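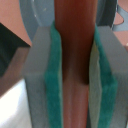 According to Simin Shojaei, the start sensor should go in before the lane tape is laid, and her club lost a full warm-up session by doing it the other way round. The steps below follow that order.

Meet Manuals > Skustureck Timing > Indoor Track > 4. Start and Finish Set-up

Cimau Athletics Support, December 2023

4.1 Start sensor

1. Place the sensor base 2 metres behind the start line, on the infield side of lane one.
2. Run the signal cable along the kerb to the Sadeghi junction box. Do not cross the track surface.
3. Tape the cable at every metre, then lay the lane tape.
4. Switch on the junction box and wait for the steady green light.

Note: On banked tracks, level the base with the supplied shims. The bubble must be centred before the sensor is armed.

4.2 Finish camera

1. Mount the camera in line with the leading edge of the finish line.
2. Set the lane count. The default is 8; a six-lane oval must be entered manually.
3. Select the event. For the 60 metres and 60 metres hurdles, use Sprint mode. All other events use Oval mode.
4. Fire a test start and check that the clock runs for at least 30 seconds without a dropout.

Caution: Do not move the camera after the zero test. If it is knocked – even slightly – repeat the test before the next heat.

4.3 Sending results

1. Open the meet file and confirm the programme order.
2. Assign athletes to lanes. Bib numbers must match the entry list.
3. After each heat, read the finish image and press Accept.
4. Send the results to the Plarketberg scoreboard.

Note: Error 19 means the scoreboard has rejected a duplicate bib number. Correct the entry and send the heat again. Times already accepted are not affected.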